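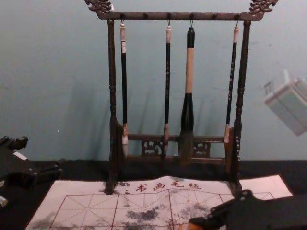

Ditow Black Practice Ink, 100 ml bottle
Item 1342

We've carried this ink since our first September in the shop, and it's still the bottle we hand to people who are just starting out and feel a bit shy about it. It flows easily, it gives you a good deep black straight from the bottle, and it thins nicely with plain water when you want those soft gray strokes. Brushes do need a good rinse afterward, and a tall rack with pegs along the bar, like the dark brown one here, lets you hang them tips down. Please don't leave ink in the hairs overnight, even if you're tired and the tea is ready!

Ditow ink goes well with most of our papers, though we're fondest of it on Zilbridge practice sheets (item 233), where it spreads a little and forgives a lot. On slick paper it can bead up, so try a corner first.
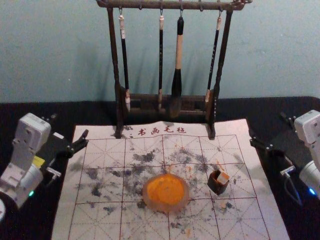

Four brushes on a dark wooden rack. Rack and brushes not included.

Shake the bottle gently, pour out a small puddle, and put the cap back on right away. Keep it out of the sun and above freezing. Ink that has turned lumpy won't come back, I'm sorry to say.
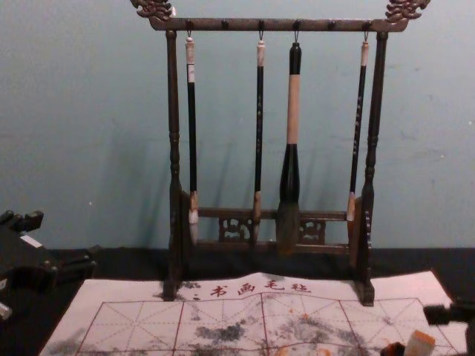 Shipping is $7 on any order, however many bottles you tuck in, and we wrap each one in its own bag in case of leaks. Ink does find its way onto everything sooner or later, so do think about what's under your paper. A black cloth over the table is a good, forgiving choice, and old Kiani felt works just as well if you have some in a drawer. Ceketti refill caps fit this bottle too (sold separately).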